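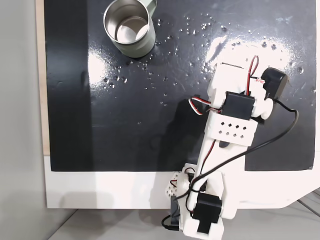
La tasse en métal et les gouttes d'eau sur le plateau noir, en juin.

On a parlé d'eau, de chiffons et de plateaux brillants chez Plumard ce mois-ci, et je vous promets que c'était plus intéressant que ça en a l'air ! L'atelier du quartier a lancé en juin ses rendez-vous « surfaces du quotidien », consacrés à tout ce qu'on essuie sans y penser : les tables, les plans de travail, les plateaux. J'y suis allée un peu par curiosité (et un peu pour le café, je l'avoue), et j'en suis ressortie avec deux pages de notes et une furieuse envie de refaire ma cuisine.

Le sujet du premier rendez-vous, c'était le noir brillant. Vous savez, cette finition superbe en magasin et qui, une fois chez vous, garde la mémoire de chaque verre renversé. Une tasse en métal, des gouttelettes éparpillées sur une surface noire, un peu de lumière, et voilà : on ne voit plus qu'elles. Sur ma table en bois clair, je pourrais renverser la moitié d'une carafe avant de m'en rendre compte.

C'est Amnuay Rojanasak qui menait la matinée. Il a tenu pendant des années la salle du restaurant Sriwong, et il parle des traces de calcaire comme d'autres parlent de football. Sa méthode tient en peu de mots : on commence par déplacer ce qui est posé sur le plateau, on absorbe les gouttes en posant le chiffon à plat, sans frotter, et seulement ensuite on passe un deuxième chiffon, sec, dans un seul sens. Le geste circulaire que nous faisons tous (moi la première) étale l'eau et laisse des auréoles qu'on retrouve au premier rayon de soleil. Il conseille aussi de se pencher pour regarder la surface de biais avant de ranger le chiffon, parce que de face on en oublie toujours.

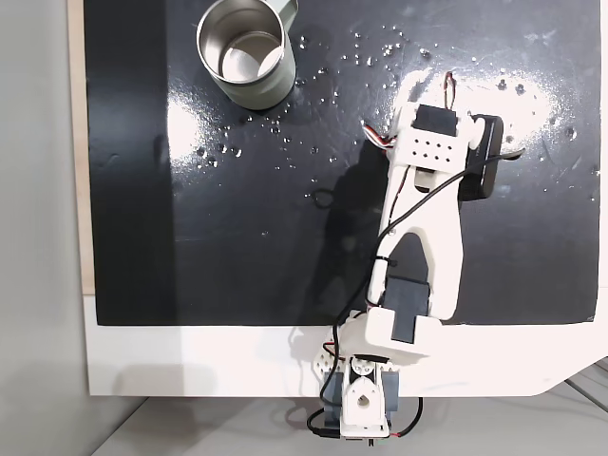 Reflets, petites gouttes et légères éraflures : le noir brillant montre tout.

L'autre grande question, c'étaient les éraflures. Une dame au premier rang voulait savoir si on pouvait les faire disparaître avec du dentifrice, et la salle s'est partagée en deux camps. Amnuay, lui, est contre. Il préfère qu'on apprenne à vivre avec les petites marques et qu'on évite d'en ajouter : une tasse en métal se soulève, elle ne se glisse pas. J'ai pensé à mon fils, qui fait traverser la table à son bol de céréales tous les matins – et j'ai noté la phrase en grand pour la coller sur le frigo.

On a aussi parlé matériel, évidemment. Pas besoin de grand-chose : un chiffon en coton usé très doux, un autre en microfibre qui ne sert qu'à ça, et de l'eau à peine savonneuse pour les taches de café. Le vinaigre a ses défenseurs, mais Amnuay demande de l'essayer d'abord dans un coin discret, certaines finitions brillantes le supportent mal. Plusieurs personnes avaient apporté leurs propres chiffons pour les comparer, ce qui a donné un joyeux étalage de torchons et une longue discussion sur l'assouplissant. Il n'en faut pas, paraît-il, le tissu absorbe moins bien après.

Côté fréquentation, Plumard annonce environ 260 inscrits pour l'ensemble des rendez-vous. L'atelier a prévu sept séances, toutes le matin à dix heures, dans la grande salle de la rue Gramisitz. Les prochaines porteront sur le bois huilé, puis sur l'inox, avec une séance entière consacrée aux éviers que j'attends de pied ferme. Pour celle sur le bois, on peut apporter une planche à découper fatiguée et repartir avec la même, huilée sur place. L'entrée est libre, mais il faut s'inscrire à l'accueil, et les places partent vite : la salle ne peut pas recevoir plus de 100 personnes, chaises pliantes comprises.

Un petit livret reprendra tous les conseils à la rentrée. Il est en cours de relecture chez Kilbridge, l'imprimerie d'à côté, et sera distribué gratuitement à ceux qui auront suivi au moins deux séances. J'ai demandé s'il y aurait un chapitre sur les plaques de cuisson – on m'a répondu que c'était en discussion, alors j'insiste ici, au cas où quelqu'un de l'équipe me lirait !

En attendant, j'ai testé la méthode du chiffon posé à plat sur le plateau noir de ma voisine, qui n'y croyait pas du tout. Elle m'a réclamé le deuxième chiffon. Inscriptions à l'accueil de Plumard, tous les matins jusqu'à midi.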